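Residents of the Dondaner buildings are responsible for the routine care of sinks, tubs and drains in their units. The following guidance was prepared by the Maintenance Office and replaces the sheet issued with earlier move-in packets.

## Weekly care of bathroom sinks

Glazed ceramic is hard, but its shine can be dulled by scouring powder, steel wool and the rough side of a kitchen sponge. Use a soft cloth, warm water and a few drops of dish soap. Start with the rim and faucet, then wash the basin, so that loose grit is carried toward the drain. Rinse well and dry with a second cloth.

Chrome parts should be cleaned with the same soap and water. Do not use bleach or oven cleaner on chrome. Where hard water has left a white crust, lay a cloth dampened with equal parts white vinegar and water over the spot for 3 minutes, then rinse and wipe dry. Vinegar must never be used together with any product that contains bleach.

## Stoppers and overflow holes

Hair and soap collect under the stopper well before the sink begins to drain slowly. Many stoppers lift straight out; others turn counterclockwise or are held by a rod under the sink. If a stopper does not come free with light pressure, leave it in place and submit a work order.

The overflow hole is often missed. Clean the ring with an old toothbrush and pour a cup of warm, soapy water slowly into the opening. Repeat once a month, or sooner if an odor is noticed. 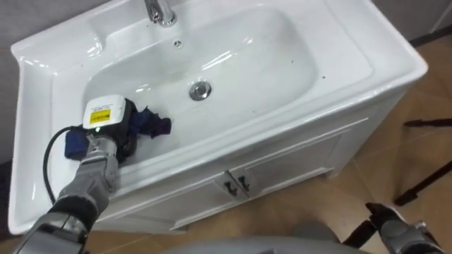

*Ceramic bathroom basin with chrome faucet, overflow ring and drain stopper.*

## Slow drains

Clear the stopper first. If the water still drains slowly, cover the overflow hole with a wet rag and use a small cup plunger with short, even strokes. Residents may borrow a plunger or a plastic drain strip from the office at Iltinano Hall.

Chemical drain openers are not permitted in any unit. They can damage older pipes and may injure the person who later opens the trap. Any resident who has already used one must say so on the work order.

## Leaks under the sink

Check the cabinet floor each month with a dry paper towel. If the towel picks up moisture, close both shutoff valves by turning them clockwise, place a pan under the trap and call extension 1271. Do not tighten plastic fittings with a wrench.

## Supplies

Soft cloths and replacement faucet washers are available at the office. Requests for other parts should be addressed to Eldana Moges, and questions about this guidance to Getachew Tamiru.

Revised October 9, 2018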